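Sunday, after lunch
Bench notebook, Drivcombe (Joana, with bits from Eyvindur where he's grabbed the pen)

Right, picking up from where Vasco left off. His last page ends with "bags!!!" underlined twice and no other explanation, so I spent the first hour working out what he meant, and then I spent the rest of the day agreeing with him.

The question for this month is still the one Salvador put on the whiteboard in May: could you leave a machine to tidy up after a child? Toys in the toy box, rubbish in the rubbish, nothing else touched. My sister in Bragança does that job every evening in a few minutes while talking on the phone, and she would quite like to hand it over. I've told her not to hold her breath, but I've also told her I'm working on it, so now she asks.

We've cut it right down for now. One bin, one toy, one bit of rubbish. The arm has to say which is which, take hold of the toy and lift it clear, then come back for the bag. Hulelari (our sorting program, for anyone reading who's joined since Easter) picks the grasp point and the arm does as it's told. Speed is turned well down. I like being able to follow what it's up to, and Hubert likes his knuckles.

Did 14 goes on the brick before stopping for tea. It managed all but 2, and I was really pleased with that! Both of the bad ones were with the brick shoved up close to a sloping wall, where one finger meets the metal before the other has got anywhere near the brick. Must ask Hubert whether we can tilt the wrist more on that side without winding the cables up. He'll say no and then do it.

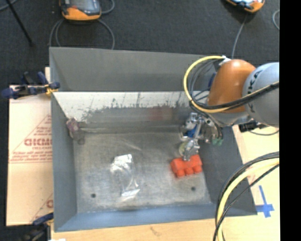 Brick and bag run. Gripper tips at the brick, bag still to do.

The bag is another matter. Same number of goes and I'd rather not write the score down in ink. It's clear plastic, it's all creases and shine, and the depth picture has great holes in it wherever the light bounces back. Hulelari either thinks there's nothing there and goes home happy, or it decides one bright wrinkle is a solid object and goes after that. When it does close on the plastic it often gets a pinch so small that the bag slides straight out again on the way up. Then of course the bag has changed shape and we're starting from scratch with a new bag, as far as the program is concerned.

Things tried, in no special order:
Turned off the lamp over the bench. Fewer highlights, but the brick went muddy too.
Told it to go right down to the floor and close there, whatever it thought it saw. Better! Also scraped the floor of the bin, which is scruffy enough already.
Wider opening before coming down. Helps if the bag is bunched up, useless if it's spread flat.
Put the bag nearer the wall. Don't bother.

(Eyvindur: I think the floor scraping is fine if we limit the push. A person does exactly this with a crisp packet, you sort of sweep your fingers along the table until it bunches. Why not sweep first and grasp second? I'd give it a day.)

(Joana again: yes, fair, that's tomorrow's job. Yours, as you suggested it.)

Had a look back at the log while the arm was resting. We're up to 1,052 saved attempts since we started on the bin, and 52 of those have a bag in them. So it's had masses of practice at toys and next to none at the thing it's bad at, and I don't know why I expected any different. More bags, then. All sorts, thin ones and crackly ones and the horrible little ones that fruit comes in. I've asked everyone to bring some from home.

Salvador came by and asked me for a yes or no for the Clallent people, who want to hear about shop-floor clearing as well as homes. I said: bricks, blocks, anything stiff that sits where you left it, yes, slowly, if somebody has put it in a bin first. Packaging, no, not yet. He pointed out that a packing bench is almost entirely packaging. I know, Salvador.

My own feeling is that we're closer than I'd have guessed a year ago on the picking up and miles off on the noticing. It could put away a whole box of bricks while I had a sandwich. It couldn't tell me there was a bag stuck under the last one, and my sister would have spotted that from the doorway.

To do:
Sweep before grasp (Eyvindur)
Wrist tilt near the walls (Hubert)
Bags, bring bags (everyone)
Try a lamp from the side, low down
Ask Vasco what the second page of "bags!!!" was going to say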